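Gallery: teaching Wudari to look before it grabs

Hi again! I promised pictures from the grasp planning work and I'm finally getting them up. Quick catch-up if you're new: Wudari is my little planner. It takes one overhead view, picks a spot to grab, and hands a path down to Plurau, the servo control layer I wrote last winter (and rewrote in December, because the first one made every joint twitch like it had too much coffee).

Lately it's all been about shiny stuff. Matte blocks were easy, so of course I moved on to a stainless steel mug on a glossy black surface. My segmentation step hates this! It sees the glare as one object and the shadow as another, and then it wants to go pick up the shadow. I've been masking out the brightest pixels first and then growing the shape back from the rim, and that helps a lot more than the fancy depth trick I spent 2 weeks on.
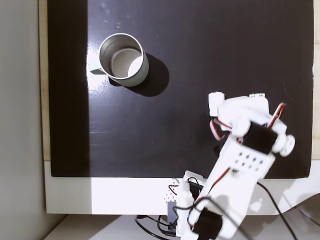
The other half of the job is getting the arm to come in at a sane angle. Wudari used to score every candidate the same way, so it would happily choose a grasp on the far side and then fold the wrist back over itself to reach it. Now there's a cost on wrist travel, plus a bonus for going after the handle – small change, 3 lines of code, and the paths look so much calmer in the viewer.

I run 100 planned grasps in simulation before I let anything near the real servos. The logs go into Savano, my replay tool, where I can scrub back and see which candidate won and why (usually the why is "bad mask").

Next up is the timing between the two layers. Plurau still waits for a full path before it starts moving, and I'd love to stream the waypoints instead. More pictures when that's working!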